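Toaster browns only one side when I use one slice
Trulcombe Neighbors Help Board > Kitchen and small appliances
Posted Jul 29, 2023

Ikum_kitchen
Hello to all. I have a question which is maybe simple, but I could not find a clear answer in the booklet of my toaster. It is a white one with two slots, and a round knob for the browning. In the morning I eat only one slice, so I put the bread in one slot and leave the other slot empty. The result is very different between the two sides. The side which looks to the middle of the toaster becomes dark brown, and the side which looks to the outer wall stays almost like fresh bread.

I have already tried these things: I turned the toaster off the plug for 15 minutes so it is completely cold, I cleaned the crumbs, and I changed to the other slot. In the other slot it is the same problem, but mirrored. I use white bread from a bag, not frozen. With two slices it is better, but I do not want to eat two slices.

The setup is on a white table with a blue tray next to it, where I put the toast after. The numbers on the dial can be read in the last of these three.
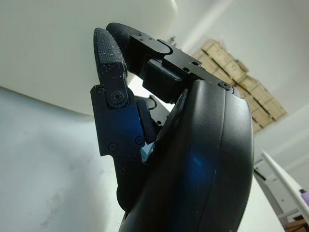
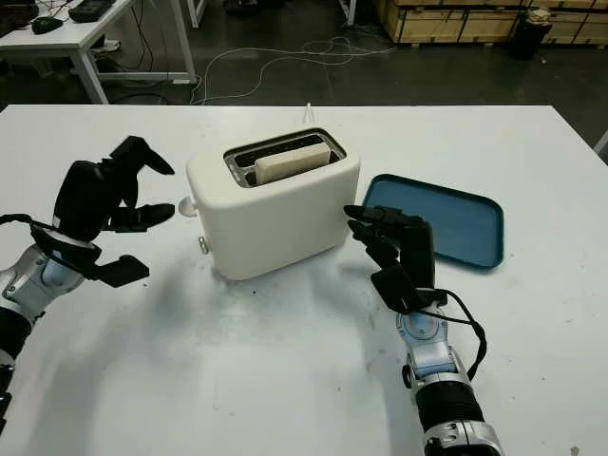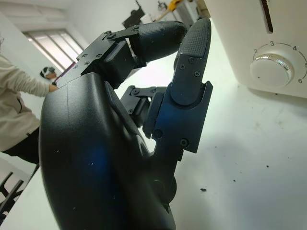

Is it a broken heating wire, or is it normal? And which number should I use for one slice? Thank you in advance for your patience with my English.

Rosetdale_Tom's_Bench
Look for the word "single" or a small mark near one of the slots, because some toasters have one slot made for one slice. If yours has no such mark, the next thing is to look at the wires. Push the lever down with no bread inside and look from above, without putting your face close. All the wires should become orange after a short time. If the outer ones stay dark in both slots, they do not get current and I would ask the shop for an exchange. If all are orange, the toaster is fine and it only heats stronger in the middle. Then go one number lower than usual, and when the bread comes up, turn it with the other side to the middle and give it a short second time. Never use a fork or knife to turn it, and unplug it if a piece is stuck.

Assunção
I had same thing since October. I just turn the bread. It works ok.

Ikum_kitchen
Thank you both. I looked with no bread, and the outer wires are orange but weaker than the middle ones. So I understand it is not broken. I will go down one number and turn the slice at half time. I did not find any mark for a single slice on mine.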